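3.2 The Tesstead branch

I came to the Tesstead line through its goods books, which begin in 1830 and are a joy to read (bad spelling and all!). Coal went up to Blackwood behind 7 horses, and slate came back down by gravity — brakes permitting. 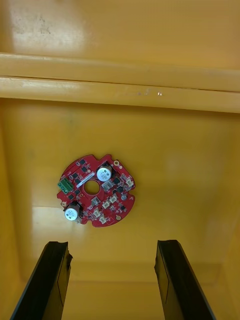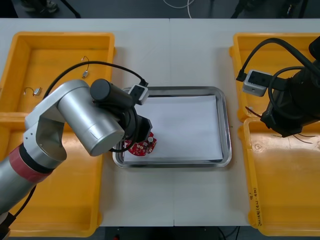

Figure 3. A circular red circuit board; yellow bins on a white table.

Mavis Park tells me I'm too trusting of those books, and that the slate tonnages were padded to please the Prendari quarry. She may well be right. I've kept them in for now, but left the May returns out of my totals.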